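**Position:** Technical Officer, Kitchen Surfaces and Fittings
**Organisation:** Waltcombe Building Products Testing
**Reference:** 359-K
**Term:** fixed, 26 months, full time
**Applications close:** Dec 31, 2024

Waltcombe tests benchtops, cabinet hardware and sinks for manufacturers, importers and home builders. The laboratory is seeking a Technical Officer to join a team of four working on horizontal surfaces for domestic kitchens. The position reports to the Laboratory Manager and is based on site.

Most of the work concerns stain, heat and scratch resistance. Samples arrive as cut panels, are conditioned at a set temperature and humidity, and are then tested in batches. Current clients include Pokex, a supplier of sealed stone, and Zudik, which makes flat-pack cabinets. A new program for Šťastný, covering edge joints and sink cut-outs, begins in June.

## Duties

- Receive, label and store sample panels, and keep the sample register up to date.
- Carry out stain tests using the standard set of household liquids – coffee, vinegar, beetroot juice, cooking oil and bleach – and grade the results under controlled light.
- Carry out hot-pan tests and record any change in colour or gloss. Patterned finishes, such as brown marble, are graded against an untested panel from the same sheet.

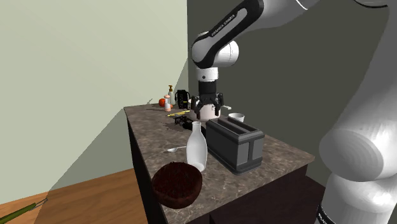 - Measure edge swelling after soaking, using a dial gauge.
- Calibrate balances, gauges and the gloss meter according to the laboratory schedule.
- Draft test reports for review. Reports follow a fixed template and are usually two to six pages long.

## Requirements

Applicants must have a diploma or degree in materials, chemistry, building science or a related field, or equivalent trade experience. Cabinetmakers and stonemasons with good record-keeping skills are encouraged to apply. Applicants must be able to distinguish small differences in colour; a short vision test forms part of the interview.

The role involves lifting panels of up to 26 kg. Cutting of samples is done by an outside contractor and is not part of this position.

Experience with spreadsheets is required. Experience with statistical software is useful but not essential.

## Conditions

Ordinary hours are 7:30 to 3:30, with a half-hour unpaid break. Overtime is rare and is taken as time in lieu. Safety footwear and eyewear are supplied. Parking is available behind the building.

## How to apply

Send a résumé and a cover letter of no more than two pages to the Recruitment Officer, quoting the reference above. The letter should describe one piece of test or inspection work you have carried out, including how the results were recorded. Questions about the position can be directed to extension 221.

Applicants must have the right to work in the country at the time of applying. Shortlisted applicants will be asked for two referees.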